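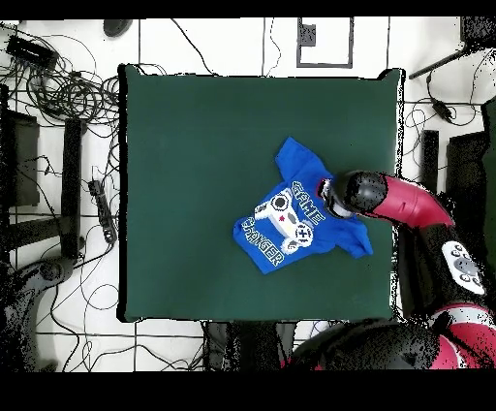
Projects > Year 12 Textiles > Do secondhand children's clothes really save anything?

Skakosau is a clothes swap that claims every garment passed on replaces a new one. I doubted this, so in June I gave a questionnaire to parents who use it. I sent out 200 and got 134 back. Parents who never reply may well behave differently, and I can't correct for that.

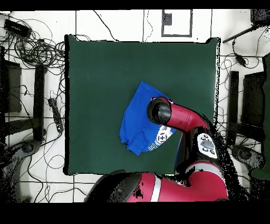

Printed T-shirts were the item parents said they bought most often without needing them. A print dates quickly, and a child who has gone off video games won't wear a blue shirt with a controller pad on the front, however sound the cloth is. Of the parents who answered, 30 said a swapped top had replaced a new one. The rest had simply ended up with more tops.
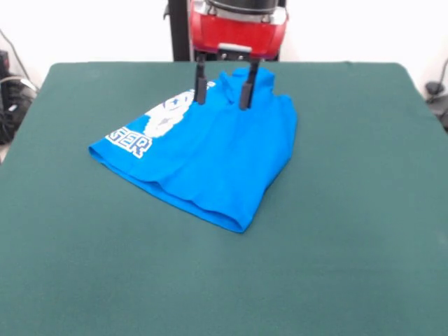

The Hellon leaflet says the opposite, but it gives no source and I could not find one. Caron, the shop nearest our school, would not share its sales. My own result is weak too, as it rests on what people remember buying.

I would not repeat the swap's claim without a proper wardrobe diary kept over a year.

3 comments | 332 shares

Did you ask about school uniform? We only swap that.

Cimo does a swap as well, might be worth comparing.

Bit harsh on the leaflet but fair.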